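Visits > Robotics > Site tours > Plarkdale
Home News Visits Reading list Contact

Two hours at Plarkdale, mostly about rules

2/26/18

I went to Plarkdale for the robots and came home with a notebook full of rules, and I loved it! Viorica Trajkovski runs the tours, and before she let us near anything she handed out the house rulebook (60 pages, 12 of them on hands alone). I had to ask — do people read it? She says new operators get quizzed on it, and you don't touch a controller until you pass.

The short version of the hand rules, from my scribbles:

- Bring the hand in slowly over a shelf and stop before you go down.
- Know where both hands are, even if you're only using one.
- Check the floor for feet and chair wheels before you swing an arm out past the shelf edge.
- If a cable snags, stop and call it out.

I wrote that third one down twice, I'm a bit clumsy myself.
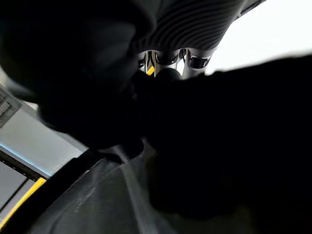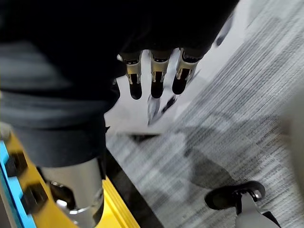
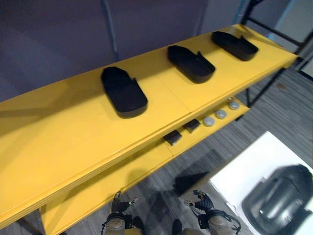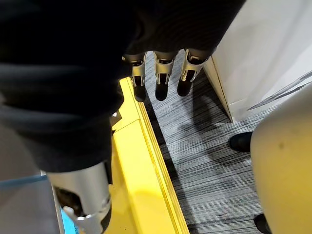
The shelf rules

Ivars Navickas took over for this part, and he could talk about shelves all day (I mean that nicely). Every layout gets a number and a sketch, and ours was layout 916. You set the parts out to match the sketch, a second person signs it, and only then does the run start. If something gets bumped, you log it before you fix it. I asked if that slows everyone down and he said sure, a little, and he'd still keep it.

Getting there

Parking is behind the Stimbridge building, and the sign is easy to miss. Wear closed shoes or they'll turn you away at the desk. I'm hoping to see the Sesham site next, if Viorica answers my email.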